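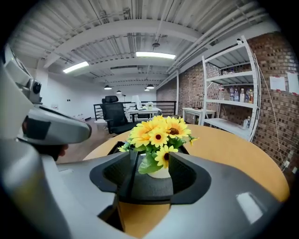 *Sunflowers between the fingers, round table, open day in May.*

# Susonis open day set

Recordings from the open day at the Lunov loft, where visitors could pick up a pair of hand-held grippers and have a go at the flower task. We loved running this one! The raw set has 879 clips, and 800 are left after we dropped the ones with no usable tracking.

## Layout

- `clips/` - gripper views, left and right
- `head/` - head view, where we have it
- `notes.md` - visitor remarks, lightly tidied

The task is the same throughout: artificial sunflowers on the round table, 2 grippers, go in gently. Slow starts are kept in, and they're some of my favourite clips.

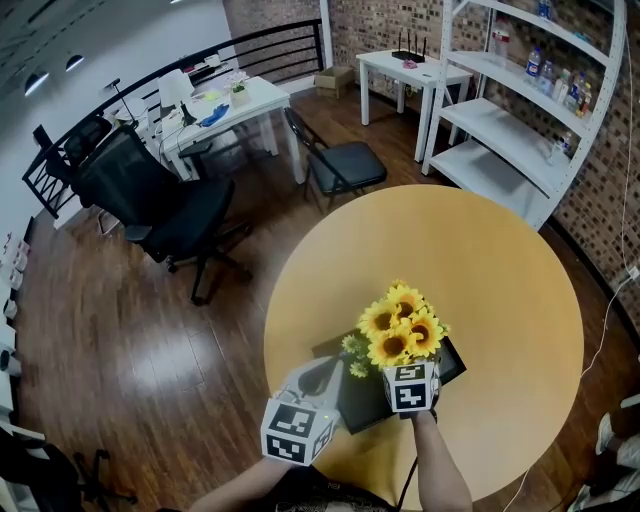
I-hsuan Siu asked whether the first tries could be marked separately, as they show how people learn the grip. Good idea - they now carry `first_try: true`.

## Known gaps

Clollus timestamps drift in 6 clips, listed in `drift.txt`. The Tseng loader skips them unless you pass `--keep-drift`. Left and right clips are matched by name only, so please don't rename them. 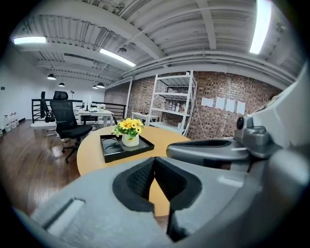
*Left gripper view, with the vase on its black tray.*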